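Speaker notes: planner talk, Iltov meetup, Friday, December 17, 2021

Slide 1. Say hello, check the mic, don't start with the joke about the projector again.

Slide 2. What Nemix does. It's our planning layer: it takes a list of objects with poses, takes a goal, and hands back motions for two arms. Mention that I've been on it since May and still find bits that surprise me!

Slide 3. Why the arms used to wait for each other. The old version planned left, froze it, then planned right around it (fine for one mug, dreadful for a full table). Now we plan both together and only split them when their reach doesn't overlap. Pause here, somebody always asks about timing. Answer: the joint search runs at 6 times the cost, but we call it far less often.

Slide 4. The numbers. 3283 simulated runs, eleven room layouts, same planner settings throughout. Don't read the table out, just point at the bottom row and move on.

Slide 5. Thin flat things. Scissors, books, anything lying low. The grasp sampler loves coming in from the side and the table is very much in the way, so we throw those grasps out before planning. Say thanks to the Sastry lot here, the collision checker is theirs and it's lovely.

Slide 6. Live bit. Start the sim BEFORE talking, it takes eight seconds to load and I always forget. If it hangs, skip to the recording.

Last slide. Leave this one up for questions. If it goes quiet, ask who else is fighting with bowls.
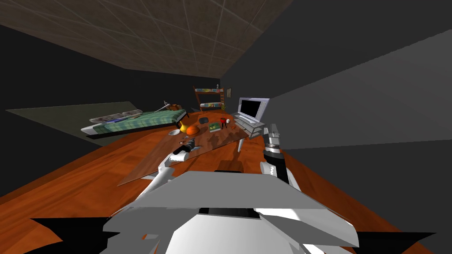 Both arms at the bedroom table, in simulation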